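11/08/2024 | By Jocelyn Campbell

A morning at the Trodidier fertiliser depot

I'd driven past the Trodidier sheds for years and never once turned in, so when the open day flyer came around I put my name down straight away (and my neighbour's). Maite Toledo, the depot manager, walked us through the urea bay, then the blending line, and answered every question about prices with more patience than I'd have had! They had 859 tonnes under cover that morning – most of it already spoken for ahead of the spring sowing.

The talk on grain freight ran long but was well worth it. Czesław Laskowska reckons growers who book early will be happier, and 51 of his customers have already done so. Then there was a lovely lunch in the machinery shed, with plenty of chat about barley. 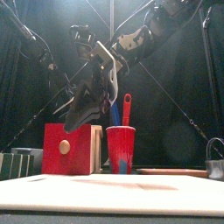
Getting there

Take the silo road and park by the weighbridge. The next open day is in autumn.

67 shares | 4 comments

We use cookies to improve your visit. Accept | Settings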